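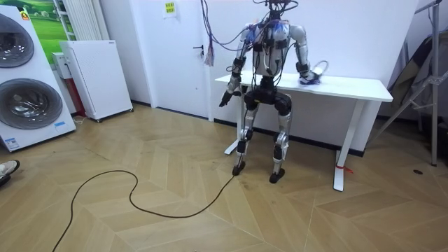

Gönül Dağdelen writes that she has poured baking soda and vinegar down her kitchen sink every Saturday for years and has never had a clog, so would I please stop telling people it doesn't work.

Fine, but I've never poured anything down mine on a Saturday and I haven't had a clog either. Two sinks don't prove much. What I can say is that baking soda and vinegar mostly cancel each other out. You get fizz, you get some gas, and you end up with slightly salty water. If your drain is slow from hair, the fizz will go right past it. If it's slow from grease, hot tap water and a good squirt of dish soap will do more, and a plunger will do more than that. Gönül, keep going if you like it. It won't hurt the pipes.

Her letter was one of several after the April page, so I went through the rest of the pile and tried what I could at home.

Vinegar in the rinse cycle instead of fabric softener

I tried this with bath towels. They came out a little less stiff than they do with nothing, and they did not smell of salad, which I'd been warned about. But I'd also used less detergent than usual on that load, and I suspect that was most of it. Too much soap is what makes towels feel like cardboard. Cut the detergent in half first and see if you still want the vinegar. Some washer makers say it's hard on rubber seals over time, so read the manual before you make a habit of it. And never in the same load as bleach.

Lemon on a cutting board

Coarse salt and half a lemon, rub it around, rinse. It takes the onion smell down. It does not disinfect the board, whatever the pretty videos say. After raw chicken you want hot soapy water, and after that a weak bleach solution if you're the worrying kind. I keep one board for meat and one for everything else and I've stopped thinking about it.

Newspaper for windows

My mother swore by it. I did one kitchen window with newspaper and the other with an old cotton T-shirt, same spray on both, and went and looked at them at 9 the next morning with the sun coming in. The newspaper side had gray smears on the frame where the ink came off. The glass looked the same. A squeegee beats both of them if you wipe the blade between strokes.

Toothpaste on scratches

Several people want to use it on everything: faucets, phone screens, a glass tabletop in one case. Toothpaste is a mild abrasive. It can take the dull look off a scuffed faucet, and it can also put a nice haze on a screen or on anything plastic. On a painted or laminate desktop it will leave a shiny patch that catches the light forever. For marker or shoe scuffs on a white desk, start with dish soap on a damp cloth, then a little rubbing alcohol on a corner you don't care about, then wait a minute and look at the cloth. If there's any white on the cloth, stop.

Those white foam erasers work too, for the same reason toothpaste does. They sand. Go lightly.

Dryer sheets for dust

The claim is that you wipe your baseboards with a dryer sheet and dust stays off for weeks. I did the hallway and left the living room alone. After 14 days I couldn't tell them apart, and the hallway had a faint waxy feel when I ran a finger over it. A damp microfiber cloth picks up the dust and leaves nothing behind. I don't see what the sheet is for.

Rice in the salt shaker

This one I'll give you. A few dry grains in the bottom and the salt pours on sticky days. It doesn't work miracles – if the shaker lives next to the stove and gets steamed every evening, move the shaker.

Coffee grounds in the fridge

They cover a smell with coffee. If that's what you want, go ahead. I'd sooner find the thing that's gone bad, and it's usually in the drawer under the bag of carrots. Wipe the rubber seal on the door while you're there. Run the cloth down into the folds, especially along the bottom, and have a second cloth ready.

Bought remedies

A reader in Talbridge asks whether the Zusum drain sticks are worth it, the ones you push down the hole once a month. I used 5 of them in the bathroom sink and the sink drained the way it always had. The package says they "help prevent buildup," and there's no way for me to check a thing that didn't happen. A plastic hair strainer is cheap and you can see what it caught, unfortunately.

I have not tried the Holanda descaler yet. The label lists citric acid first, and you can buy plain citric acid in a bag at the grocery store with the canning supplies. A spoonful in a full kettle, bring it to a boil, let it sit until it's cool, pour it out and boil fresh water once before you make tea. My kettle came up clean except for one ring near the spout, which needed a second go.

Still on the list: bread for wiping up broken glass (I'm leaning toward no, and please don't use your good loaf), ketchup on copper, and frozen grapes to cool wine. Send results if you have them, and tell me what you compared them with.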